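In defence of the spray bottle on the table

I have a theory that you can tell how well a shared room is going by what lives on its table. Flowers tell you very little. A spray bottle tells you heaps.

I came to this after years of working in other people's rooms. The first one, Fasuvholm, had a proper cleaning cupboard with a proper key, and the key lived with whoever had gone to lunch. So the table was sticky. Every morning you'd put down your notebook and have to peel it up again! We had eight people in there and I reckon every one of us would have wiped that table if the bottle had been sitting in front of us.

My mate Thijs Michiels disagrees with me on this (loudly, and usually with his mouth full). He says anything left out is clutter, and that a clear table is a kindness to the next person. I do get it. He runs a very tidy place, all closed doors and matching tubs, and I always feel slightly underdressed there. But I've also watched him open seven drawers looking for a cloth while his coffee headed for the edge.

The other thing people want to hide is the water. I say leave that out too. I drink about as much as a cactus unless there's a bottle in my line of sight, and I've never once got up, walked to a kitchen and poured a glass because a poster told me to. Put it on the table and it gets drunk. Just keep it well clear of the cleaning stuff, and get a spray bottle in a colour you couldn't possibly mistake for a drink. I'm serious about the colour. Bright is good, silly is better.

Wood helps as well. A brown wooden tabletop forgives a lot more than the white one I had at Birnia, where a single ring from a mug looked like a crime. I spent 50 dollars on a special polish for that table and I'd like it back.

So my rule, for what it's worth - if you need it more than once a day, it stays out, and if it looks a bit daft sitting there, good. Thijs can bring his own tubs.

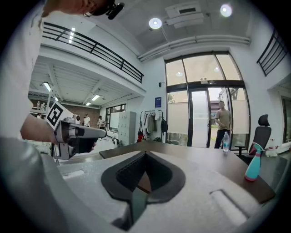
Turquoise bottle, pink trigger, wooden table. My kind of room.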